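Subject: Re: [stusten-parish] The watchdog list and our petition

Dear all,

I read the thread until the end before I write, so excuse me that I come with one long message.

Earlier on this list it was written:

> Prirnholm Monitor has put our parish association on its list of "intolerant groups", next to people who burn cars. Two lines of text, no source. I say we answer with a press statement today, and we name them as what they are, enemies of religion.

I am also angry about the list. I signed the petition for the Sunday school rooms, together with 2,423 other persons in Stusten and Zoten, and I don't feel like an extremist. But I would ask that we don't use the word "enemies". When we call them a name because they called us a name, the newspaper will print both names and not one sentence about the rooms.

My proposal is different. The Monitor has a correction form. It allows 2,000 characters, and the office must reply in 28 days. We should send the full petition text and ask which sentence they find intolerant. I have read it again and I find none – maybe paragraph four is a little hard in tone, where it speaks about the town council.

The other point is the Sárközi Foundation. Their grant for the youth choir is 290 a month, and their rules say that they "take note" of such lists. It would be good to write to them before they read it from somebody else.

My draft for the form is at the end of the shared folder, please change what you want. I am at my desk until six in the evening.

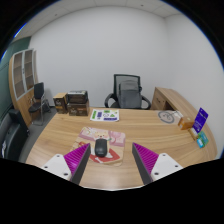
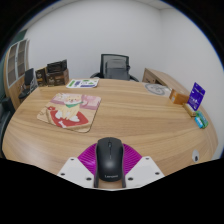
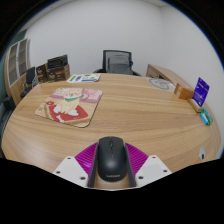
One reply came to me already off the list, and I may share it: the form is fine, but 28 days is too long to stay silent, and a short notice should be read out after the service in Zoten, without attacking anyone. I can agree with this. Please write until tomorrow noon if you have something against it.

With kind regards to all of you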